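Filed under: Robotics / Lab Planning
8 comments · 14 shares

4.2 Budgeting for a two-arm cell

We priced the Barkau cell around one question: what does a packing task really need? Small items are the easy part, and a basic gripper covers them. 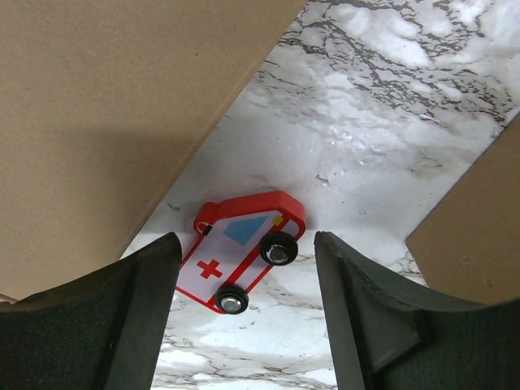 Figure 3. Toy ambulance between the gripper fingers, wrist view.

Cardboard is where the budget gets exciting! A large blank needs holding at both edges, so we planned for 2 arms from the start – the second took the biggest share of our Vukberg quote.

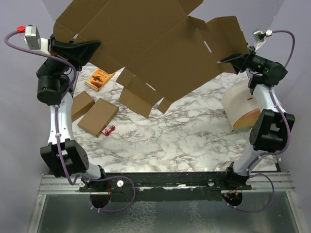
We also set aside money for 200 spare blanks, a line we had left out of the August draft.

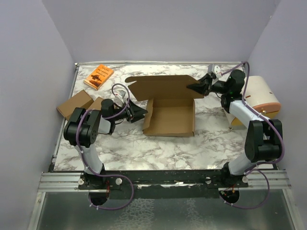
Figure 4. Open box on the tabletop, with the right gripper pinching the edge of the lid flap.

Wrist cameras came next, and we would buy them again before any faster arm. They show flaps and creases up close, great news for a small lab. 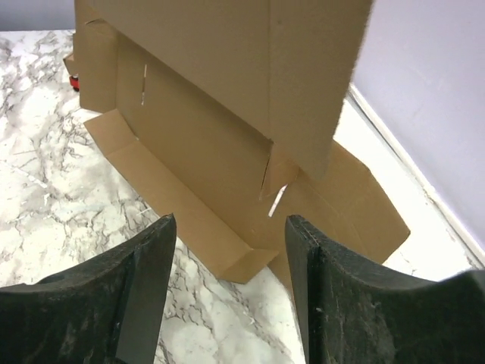
Finger wear belongs in the yearly costs, and we now list replacement fingers under Bomov parts.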